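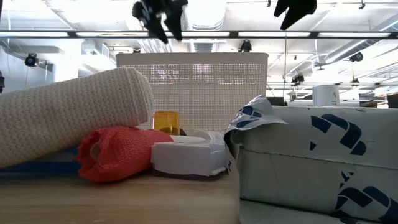 Sorting Mixed Small Things into Bins: Your Questions Answered

Hello and welcome! I'm Ghassan Nseir, and I look after the home sorting pages here at Brillow. Every June we get a fresh pile of letters from people in Inwood and farther afield who have cleared a drawer or a cabinet onto the table and then lost heart. These are the questions that come up most, with the answers I'd give you over a cup of coffee.

Where do I even begin when everything is on the table together?

With the bottles, if you ask me. Fabric, netting, paper packages and the like can wait all afternoon without bothering a soul, but pill bottles and small containers roll, and they love to roll toward the edge. Lay them in a bin first and the table calms down right away. After that I fold or roll whatever is soft, and I leave the big paper packages for the end (they take up so much room that you feel wonderfully accomplished when they go).

Does the bin need to be any special kind?

Not really! I'm fond of plain white plastic with smooth walls and a handle slot, since it wipes clean and lifts easily. The one drawback is that clear things all but vanish against a white floor. A little see-through cap or cup can sit there for weeks. Run your hand over the bottom before you call a bin empty, or lay a sheet of dark paper in it if your eyes are like mine.

How big should it be?

Smaller than you think. The Hovent bins we sell hold up to 24 pounds, and I have never met anyone who enjoyed carrying one that heavy. For bottles and tubes, one layer is plenty. Once you start stacking, whatever is underneath might as well be in another county.

Should bottles stand up or lie down?

While you're still sorting, lying down is fine, and it lets you see the caps and turn the labels toward you. For keeping, I stand them up, particularly anything with liquid in it. Check each cap before it goes in, please. I once put away a bottle of cough syrup without doing that and spent a long evening with a sponge. 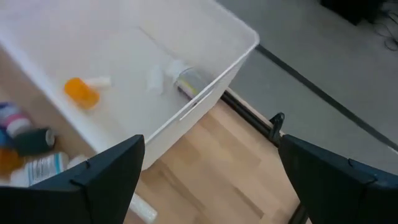 Bottles in the bin, with the rest of the pile still on the table beside it.

May I keep prescription bottles in an open bin?

For the few minutes you're sorting, yes, as long as you stay with them and there are no children or pets about. Afterward they belong somewhere high and locked. Keep each medicine in its own labeled bottle, too, even when two half-full ones look as if they'd be happier together. If a label has worn off, your pharmacist is the person to ask about it, and about getting rid of anything that has expired.

What about rolled fabric and mesh sleeves?

Roll fabric loosely, and store it flat if you have the shelf for it. Mesh frays at the ends and catches on nearly everything, so I give it a cloth bag of its own. You can trim a ragged end, but do it over the wastebasket, as the snippets travel.

How do your labels work?

The Moussa label set has 41 printed labels and 6 blank ones, and you'll use up the blanks first, everybody does. Stick them on the short side of the bin, below the handle, where you'll see them on the shelf.

Can I send a bin back if it doesn't fit my shelf?

Of course you can. You have 80 days, and a few scuffs won't trouble us. Write to the returns desk with your order number and we'll send you a mailing slip, usually by the next afternoon.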